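Come sing with us! The Rellwood Community Choir needs new voices for its December concert in Waramgate — all ages, no audition. 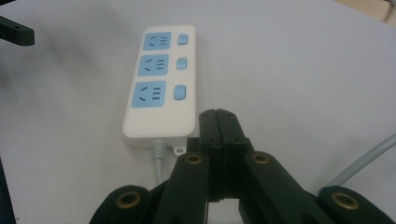
*Page last changed: Thursday, July 12, 2018*

We rehearse 2 evenings a week at Nerko Hall, and we'd love more altos and basses. You don't have to read music!

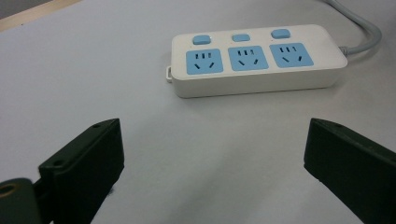

Scores are lent free, and the hall seats 80, so bring a friend along to listen. To join, call the Dela Peña Music Room, extension 228.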